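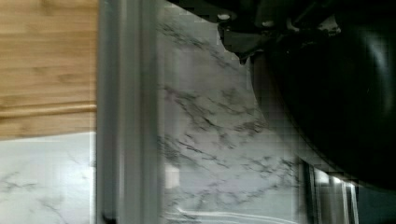 Diệp Hồ objected at the workshop in September that veined stone should defeat any patch-based surface tracker, and asked why we had tested on it at all. We kept the stone for that reason. Kitchens have it, and our earlier runs with the Prulteo tracker used plain tabletops only.

4.2 Surface changes in wrist views

We labeled 3113 wrist frames by the surface under the gripper: wood, marble or metal. The Zavurton baseline labels each frame alone. Our method carries the last label forward until 11 frames in a row disagree with it.

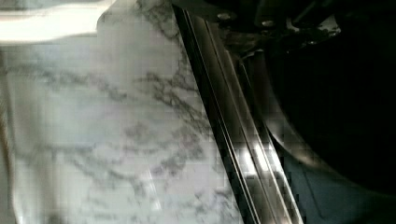

One reader of the draft wrote that glare and compression blocks, more than veins, would explain most of the errors near metal edges. We checked 200 frames by hand, and in 173 of them the wrong label fell on or next to a bright reflection. Veins alone caused few errors.

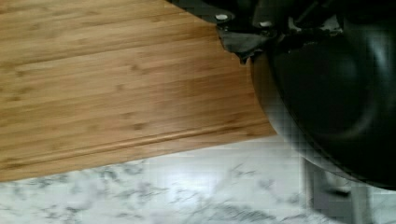 4 min read

Figure 3. Wrist views used in Section 4.2. Top: wood, marble and a gray vertical bar. Middle: marble beside a ridged dark metal strip. Bottom: bamboo cutting board over marble.

The grain of the board was easier for both methods. The groove near its edge was sometimes labeled as a boundary by Zavurton. We did not retrain on the Pusley set.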